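Kereck Tabletop Cell – Set-up and Care Guide
Section 4: Cable routing, camera pole and the bowl-to-stand check
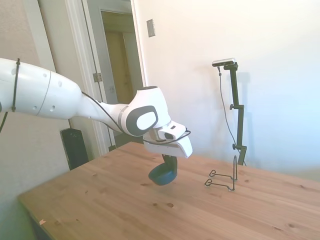
4.1 Before you start

Carry out this section after the arm has been bolted down and the controller has passed its power-on test (Section 3). Allow one person and a clear bench. The procedure applies to cells supplied with the Kelmendi two-finger gripper. For cells with the suction head, go to Section 5.

CAUTION: Press the emergency stop before putting hands inside the reach of the arm. Pausing the program from the Bakine console does not remove power from the joints.

4.2 Routing the gripper cable

1. Jog the arm to the SERVICE pose and press the emergency stop.
2. Lay the gripper cable along the upper side of the forearm. Do not run it underneath, where it can snag on the table edge at low poses.
3. Leave a loop over the wrist long enough for a full turn of the last joint in either direction. Too little slack shows up as a gripper fault at the end of travel.
4. Plug the cable into the gripper housing and turn the collar until it clicks.
5. Fasten the wiring to the broad part of the arm with a cable tie. Pull it snug by hand only – a tie drawn up with pliers will mark the cover and pinch the cable.
6. Release the emergency stop. Run the arm slowly through its full range and watch the loop at the wrist. Reposition the tie if the cable pulls tight anywhere.

NOTE: Cable hanging from the base end of the arm must stay clear of the floor and of any cabinet standing beside the table.

4.3 Setting the camera pole

1. Place the pole near the back edge of the table, outside the keep-out zone set in Section 3.
2. Loosen the upper clamp knob and raise the depth camera until its face is 600 mm above the table top. Tighten the knob.
3. Tilt the camera down toward the work area. Check the lower clamp knob and tighten if the pole rocks.
4. Run the camera cable down beside the pole with a gentle curve at the top. Sharp bends at the connector are a common cause of dropped frames.
5. On the console, open Camera > Level. The reading should settle within some 4 mm across the table.

If the level reading drifts, look for strong light on the wall behind the cell. Dim the room lights or close the blind and repeat step 5.

4.4 Bowl-to-stand check

This check confirms that gripper, camera and table share the same origin. Use a rigid bowl and a wire display stand. Do not use glassware.

1. Wipe the table and remove crumbs, tape and paper scraps.
2. Stand the wire holder upright with its feet facing the front of the cell. Leave it empty.
3. Set the bowl on the table between the arm and the stand.
4. Load program 599 and set speed to LOW.
5. Start the program. The gripper closes on the bowl, lifts it just clear of the table and pauses. Confirm that the bowl hangs without slipping, then press CONTINUE.
6. The arm carries the bowl to the stand and releases it.

CAUTION: Do not steady the bowl by hand during the pause.

4.5 If the check fails

Bowl slips in the fingers: clean the finger pads and repeat. Replace the pads if slipping continues.
Bowl touches the stand on approach: repeat 4.3, steps 2 to 5.
Code 1493 on the console: gripper cable not seated. Repeat 4.2, steps 1 and 4.

Record the result on the commissioning sheet. Repeat the check whenever the table is moved or the camera clamps are loosened.

Section revised in June by Drita Obradović. Technical check: Rawiri Rewi.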